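Checking the robot before the robot checks in

3 comments | 17 shares

When Ladotix moved its kitchen-assistance arm out of the lab in Burville and into a trial home last May, the paperwork weighed more than the gripper. Hnat Chornovol wrote most of it. He is responsible for test practice at the company, and he would like the paperwork to be shorter.

"We had a rule for everything and no order to do them in," he says. "People skipped to the parts they liked."

The rules have since been cut to a core that every new behaviour must pass in simulation before it runs on hardware. The first deals with reach. Before an arm is allowed to pick anything up, the team records where it is fixed, what it can touch from there and what it could knock over on the way. The second deals with clutter. A test room has to hold things that have nothing to do with the task, in places a tidy engineer would never leave them.
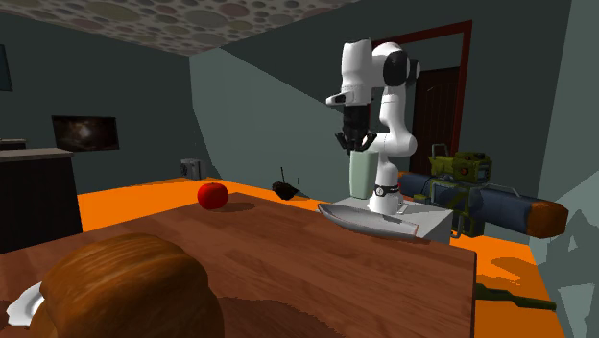 Clutter was the harder sell. Programmers prefer a clear bench, and a behaviour that works on a clear bench looks finished. Chornovol's rule is that a result from a bare room can be written down but can't be counted towards release. Colours and lighting have to vary as well, including combinations no householder would choose, so that the vision software doesn't come to depend on a grey floor or a white wall.

The current release threshold is 1666 simulated runs per task, with the room rearranged between them. A dropped object is logged. Contact with anything outside the task stops the count, and the run is reviewed by 2 people, one of whom can't have worked on the code.

Coppens, which supplies grippers to several small manufacturers, has adopted a similar list, though it sets its threshold by hours. Ustberg has gone the other way and does nearly all of its checking on real arms behind guarding. Chornovol doesn't argue with that. Simulated friction is still poor, he says – a cup that stays put on screen may slide on a real counter – and Ladotix repeats every grasping test on hardware at reduced speed.

The list is reviewed twice a year. The next version will add a section on people walking into the room partway through a task, which the present one covers in a single line.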